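Stidari Household Services
Gallery: Bedroom Clothing and Linen

Introduction

The Stidari gallery presents the work of the household service in ordinary homes. The present page is devoted to the bedroom, and in particular to the clothing that gathers on a bed between one laundry day and the next. It was last revised on June 10, 2018. Readers seeking the pages on kitchens and entrance halls are referred to the Kemari section of the site.

The service recommends that garments be taken up one at a time from the bed, held out to their full length, and checked for missing buttons and open seams before they are folded. Long-sleeved shirts should be folded before trousers. Socks and other small items are left to the end and placed together in a single drawer. A bedroom of moderate size may require up to 3 hours, including the shelves.

Quilt covers remain on the bed while the clothing is sorted and are changed only after the surface has been cleared. Households that follow the Arkico labeling plan should mark each shelf before anything is returned to it.

Sorting on the Bed

Clothing piled on a bed with a white quilt cover. The cover is printed with large Chinese characters in several colors, among them "福", the character for good fortune.
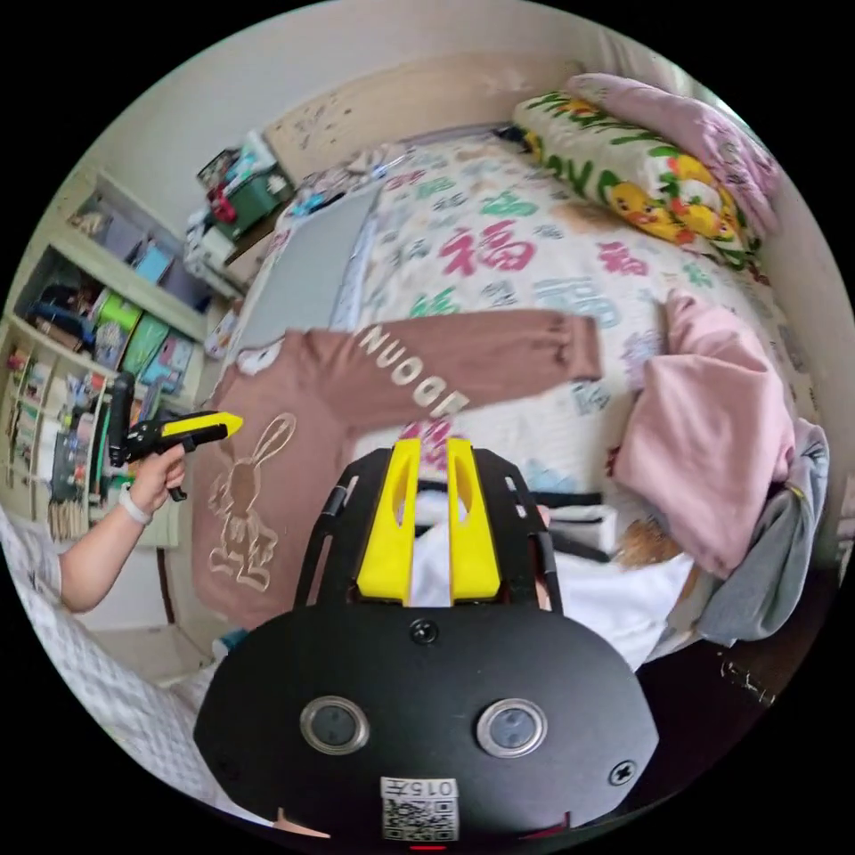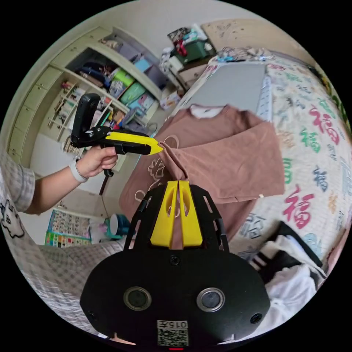 The second picture shows a brownish-pink long-sleeved shirt with a line-drawn floral print, held up over the quilt. Cream-colored shelving with open cubbies stands to the upper left.

Related Galleries

Kong Collection: wardrobes and hanging space, 13 pictures.
Kemari Section: kitchens, entrance halls and stairways.
Arkico Labeling Plan: printed sheets for drawers and shelves, 6 to a set.

Requests to reproduce material from this page should be addressed in writing to the Stidari gallery office. The next revision is planned for October.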